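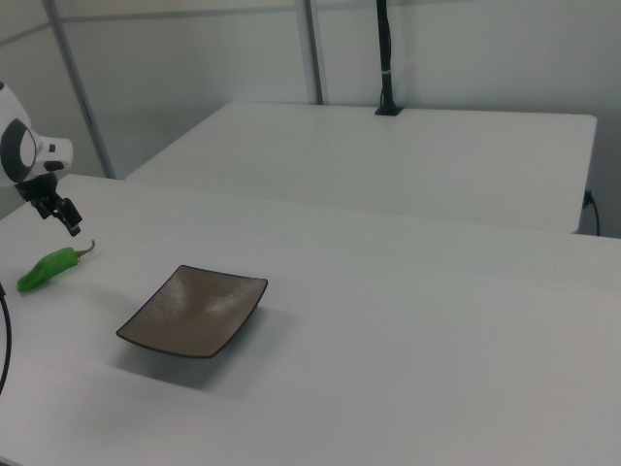
Zwischenbericht September: Greifplatz Kincaid, Störung am Greifer und was wir daraus machen

Liebe Zulmira Mota,

eigentlich wollte ich diesmal vor allem von Fortschritten erzählen, und die gibt es auch (kommen weiter unten!), aber der größte Teil dieses Berichts dreht sich um die Störung, die uns fast den halben Monat gekostet hat. Du hattest am Telefon gesagt, du willst die Sache lieber ausführlich als geschönt, also bitte.

Was passiert ist

Wir waren mitten in der Versuchsreihe mit der Chilischote. Die Aufgabe kennst du aus dem Antrag: Schote vom Tisch aufnehmen, zur flachen Schale rüberfahren, ablegen, Arm zurück. Klingt banal, ist es mit einer glatten, krummen Schote aber überhaupt nicht, und genau deshalb haben wir sie ja in Brustoma reingeschrieben. Die ersten Durchgänge liefen ordentlich. Dann, kurz nach 14 Uhr, fuhr der Arm wie gewohnt mit offenen Fingern über die Schote, ging runter und hörte nicht auf. Die Fingerspitzen haben auf die Tischplatte gedrückt, der Arm hat weitergeschoben, und erst nach 2 Sekunden kam die Schutzabschaltung. Zwei Sekunden sind verdammt lang, wenn man danebensteht.

Verletzt wurde niemand, das gleich vorweg. Ich stand am Bedienplatz und hatte die Hand am Not-Halt, war aber langsamer als die Abschaltung, das muss ich so zugeben. Die Schote war Matsch. In der Tischplatte ist seitdem eine kleine Delle, die man mit dem Finger besser findet als mit dem Auge, und einer der beiden Greiferfinger hatte danach Spiel.

Woran es lag

Da haben wir uns zuerst gründlich verrannt. Meine Vermutung war die Höhenschätzung aus der Kamera: glänzende Oberfläche, heller Tisch, Reflexe, das passte alles so schön zusammen. Ich habe drei Tage lang Beleuchtung umgestellt und Aufnahmen verglichen, und die geschätzte Höhe war jedes Mal völlig in Ordnung. Rückblickend hätte ich früher ins Protokoll der Steuerung schauen sollen, denn dort stand es ziemlich deutlich: Im Moment des Absenkens fehlten Kraftwerte. Der Regler bekam für einen kurzen Zeitraum keine neuen Messungen und hat einfach mit dem letzten gültigen Wert weitergerechnet. Und der letzte gültige Wert war »kein Kontakt«, also runter, runter, runter.

Warum die Werte fehlten, hat dann Kollegin Hilke gefunden, als sie den Arm von Hand in die Endlage über der Schote geführt hat. Genau dort wurde die Sensorleitung auf Zug belastet, und in der Steckverbindung hatte sich ein Kontakt gelockert. In allen anderen Stellungen: nichts, alles wunderbar. Deshalb war auch unser Kabeltest bei der Inbetriebnahme sauber, den hatten wir nämlich nur in der Ruhestellung gemacht. Ärgerlich, und unser Fehler, nicht der des Lieferanten.

Es waren also zwei Sachen auf einmal. Der Wackelkontakt allein wäre nur lästig gewesen. Dass die Software bei fehlenden Messwerten munter weiterfährt, ist der Punkt, der mir wirklich Bauchschmerzen macht, und der betrifft auch den zweiten Arbeitsplatz in Carkel, weil dort dieselbe Version läuft. Den habe ich noch am selben Nachmittag stillgelegt.

Was wir geändert haben

Die Leitung ist getauscht und hat jetzt eine Zugentlastung. Außerdem verläuft sie mit mehr Reserve, sodass sie auch bei weit ausgestelltem Arm nicht spannt. Der Greiferfinger ist ersetzt, den hatten wir zum Glück im Schrank.

Wichtiger ist die Änderung am Regler. Fehlt ein Kraftwert länger als 20 Millisekunden, hält der Arm an und bleibt stehen, bis jemand am Bedienplatz quittiert. Kein automatischer Neustart, auch wenn das in langen Reihen nervt. Dazu kommt eine feste Untergrenze für die Höhe über dem Tisch, die unabhängig von der Kraftmessung gilt. Die hätten wir von Anfang an haben sollen, ich habe sie damals weggelassen, weil wir mit verschieden hohen Auflagen experimentieren wollten. Jetzt wird sie eben bei jedem Umbau neu eingemessen, dauert 10 Minuten, fertig.

Und beim Senken auf ein Objekt fährt der Arm auf den letzten Zentimetern deutlich langsamer. Das kostet Taktzeit, sieht zugegeben auch ein bisschen zögerlich aus, aber mir ist wohler dabei.

Stand der Versuche

Nach dem Umbau haben wir den Ausfall absichtlich nachgestellt: Stecker während der Abwärtsbewegung gezogen, in verschiedenen Höhen und Armstellungen. Der Arm hat jedes Mal angehalten, bevor er den Tisch berührt hat. Danach kam der Dauerlauf ohne Objekt mit 1.000 Absenkungen, komplett ohne Aussetzer in der Kraftmessung (ich habe die halbe Zeit danebengesessen und auf das Protokoll gestarrt, so viel Vertrauen war dann doch noch nicht da).

Seit letzter Woche greifen wir wieder echte Schoten. Das Aufnehmen klappt besser, als ich erwartet hatte, vermutlich hilft die langsamere Annäherung auch den Fingern. Was weiterhin schiefgeht, ist der Griff zu nah am Stiel: Dann dreht sich die Schote beim Anheben weg und landet neben der Schale oder auf deren Rand. Hilke arbeitet an einer besseren Wahl des Greifpunkts, erste Ergebnisse schicke ich dir, sobald sie mehr sind als ein Bauchgefühl.

Zeitplan und Geld

Wir hängen gegenüber dem Plan 2 Wochen zurück. Die Reihe mit der Schote will ich trotzdem vollständig fahren und dafür die Versuche mit gestapelten Teilen nach hinten schieben. Hilham hat schon gesagt, dass sie damit leben können, solange sie die Schnittstellenbeschreibung pünktlich bekommen, und die ist von der Störung nicht betroffen.

Die Ersatzteile gehen aus dem laufenden Materialtopf, dafür brauche ich nichts extra. Was ich gern hätte, wäre ein zweiter Satz Sensorleitungen und Finger auf Vorrat. Das ist im Budget nicht vorgesehen, ich würde es aus den Reisemitteln umwidmen, wenn du zustimmst. Eine kurze Mail reicht mir.

Offen

Carkel bleibt abgeschaltet, bis die neue Reglerversion dort aufgespielt und die Untergrenze eingemessen ist. Ich fahre selbst hin und ziehe auch dort den Stecker bei laufender Bewegung, vorher gebe ich den Platz nicht frei. Die Gefährdungsbeurteilung ist überarbeitet, es fehlt noch die Unterschrift der Sicherheitsfachkraft. Der Kabeltest in allen Endlagen steht ab sofort in unserer Checkliste für die Inbetriebnahme, und das Störungsprotokoll mit den Messkurven lege ich dir in den Projektordner.

Viele Grüße aus dem Labor, und ruf gern an, wenn du zu den Kurven Fragen hast!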